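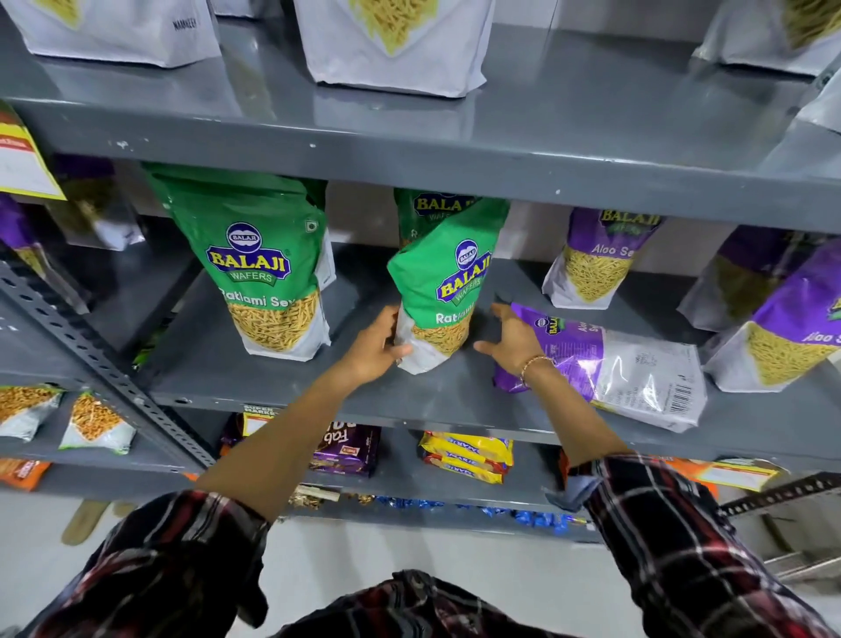
Packets of namkeen on a metal shelf.

Reading your council's draft budget without losing a whole weekend

By Martim Tavares
December 2, 2022

We use cookies to remember your settings. Accept / Manage

I love budget season! Berby's draft landed last week, all 60 pages of it, and if you've never opened one before, please do, it's your money and there's plenty in there you'll want to argue with. I read mine at the kitchen table with a pot of tea and these tips get me through.

Start at the back. The appendices list the real projects, street by street, and the front is mostly the mayor's letter.

Print the capital spending pages only (mine came to 4 sheets) and stick them on the fridge. Everyone in the house will start asking questions, which is brilliant.

Use 3 highlighters: green for new money, yellow for money moved from another pot, pink for anything you don't understand. The pink bits are what you email your councillor about.

Look up your own road first. I found £2,268 for drop kerbs on Abreu Lane, promised back in June and still not built, and I was hooked after that.

Keep last year's copy in a drawer. Lay the two side by side and check the bus and library lines, where small cuts like to hide.

Write your comment the same evening while you're still cross (or delighted!). Short ones get read out at the meeting.

Related
Speaking at a council meeting for the first time
What the Jinovmont bypass vote means for bus users
Who pays for the Denosik footbridge?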